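Informe de avance de noviembre, celda simulada de cocina
Para: Cecilia Asante
Proyecto Atinga

Hola, Cecilia:

Te cuento cómo vamos, que este mes ha dado para bastante. La celda virtual ya arranca sola con los dos brazos y carga la encimera con sus objetos sin que yo tenga que tocar nada (¡por fin!). Llevamos 1.698 episodios guardados, y Thirumalai ha revisado a mano 500 para ver si los contactos son creíbles.

Lo que más guerra nos dio fue la calibración de la pinza. El punto de referencia estaba desplazado respecto a los dedos y, claro, el brazo bajaba convencido de ir bien y se quedaba corto. Korkor encontró el fallo en el archivo de configuración, una rotación mal copiada del modelo antiguo. Lo corregimos, volvimos a lanzar la tanda de comprobación y los errores de agarre bajaron de 113 a 63.
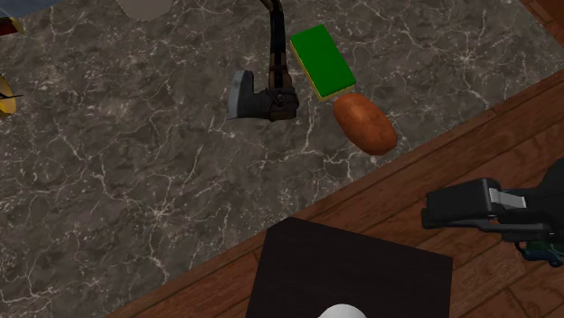 Ahora estamos con la altura de seguridad sobre el mármol. Si la dejamos muy baja, los dedos rozan la superficie en los giros; si la subimos, perdemos los objetos planos, y la esponja es la que peor lo lleva. La patata tiene otro problema, rueda demasiado, y ahí toca subir la fricción poco a poco. También quiero separar más los objetos al colocarlos, porque cuando caen muy juntos la pinza empuja uno al ir a por el otro.

En mantenimiento, poca cosa: Iddrisu ha dejado un script que devuelve las articulaciones a cero antes de cada tanda, y Callum guarda ahora una copia de los parámetros cada vez que alguien los cambia. Nos habría ahorrado un disgusto en octubre.

Me queda pendiente cerrar con Cindier la ampliación de las horas de cálculo. Con las actuales llegamos justos, así que si puedes darles un toque te lo agradezco mucho.

Un abrazo, y cualquier duda me escribes.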